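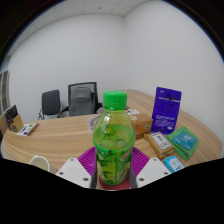
Slide 1: green bottle, title to come

Right, hello everyone, thanks for coming out to Nunthorpe on a night like this. I'm Maxine Ormsby, I've been to more council meetings than is healthy, and I've got 12 minutes before Blair starts waving at me.

(Wait for people to sit. Water.)

So, the ferry terminal. Hands up who got the letter in February? Okay, and who read past the first page? Yeah, fair enough, me neither the first time.

Page four is the bit I want to talk about. The port authority wants the east berth at Mandelcombe fenced off for border inspections, and the local share of the cost lands on us, the ratepayers. There are 2539 households in the ward and the consultation got 200 replies. I was one, Annag Mowat was another (hi Annag!), and I'd love to meet the rest of you.

Next slide: map

I'm all for checking what comes through a port. My dad worked customs for years and he'd haunt me if I said otherwise. My gripe is with how it was decided. Keir Lamont asked in the chamber which level of government pays for staffing after the first year, and the answer he got was "that's being worked through". Worked through by who? Federal says it's the authority, the authority says talk to federal, and meanwhile the fence is out to tender!

(Slow down here. Last time I gabbled it.)

Mojtaba Tehrani runs the chandlery on the wharf and he's letting me use his numbers. His customers park on that east side. Take it away and they've got a walk of 1262 metres from the overflow lot, in the rain, with an outboard motor. He's asked for a meeting three times and has one email back, which spelled his name wrong.

Next slide: what we're asking for

Publish the Muter report, the whole thing, not the summary. Tell us in writing who pays for staff. And hold the next session in Mandelcombe, after work hours, so the wharf people can get there.

Sign-up sheet's with Blair Niven at the back. Put your street on it, please, the clerk tosses them otherwise.

(If anyone asks about the Ngubane contract: don't guess, take their email.)

Okay, questions. Yes, you in the raincoat.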